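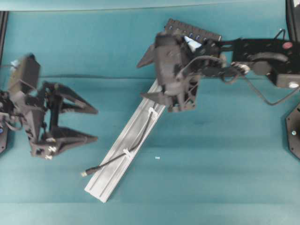 Plirnard two-arm bench cell

By Ilídio Loureiro
October

We get the same question at every open evening: can it do the boring jobs yet? The Plirnard is a pair of small arms that face each other across a shared worktop, and after a summer of living with one in the Ellwood workshop I can give a fairly full answer. Some of them, yes! More than I'd have bet on last year.

Take cable dressing. You have a length of aluminium extrusion, a thin black cable that needs to run along it, and a couple of white zip ties to keep it there. Anyone who has built a machine frame has done this hundreds of times and hated it by lunch. One Plirnard gripper can hold the rail at an angle while the other stays open and free to work, and that second hand changes everything -- a single arm with a vice never came close for us.

What it does well today

Picking up and turning rails, brackets and offcuts. Passing a part from one side to the other. Holding something steady while a person does the fiddly bit, which is my favourite use of it by a mile. On our handover test (short rail, left to right and back again) it managed 84 clean passes before we stopped for tea.

What it half does

Laying a cable into place. A stiff cable goes down nicely, a floppy one wanders off, and the plug end likes to flick round the wrong way. We had 40 tries at this with a fresh cable each time and I'd call the results promising. Folding tea towels sits in the same group. It gets there, slowly, and the corners are a matter of opinion.

What it can't do

Threading and pulling a zip tie. We still do those by hand. Washing up is out as well, as nothing on the arms is sealed against water, so please don't try.

The fingers

Pointed, angular and 3D printed, with cutouts to keep the weight down. Print your own if you like; the files come with the cell, and a broken finger is 5 minutes' work to swap. The narrow tips are lovely on small parts and less happy on anything round -- Jitetti sell a padded set which we haven't tried.

Fitting it in

Give it a flat top in a plain colour and keep the middle clear. Both arms bolt down through their base plates. Replacement finger sets are 395 a box from the Tustmont store, collection or post, and the box includes screws for both hands.

Next on my list is sorting cutlery, dry, straight from the drawer. I'll add the results to this page when I have them.

12 comments
Shared 31 times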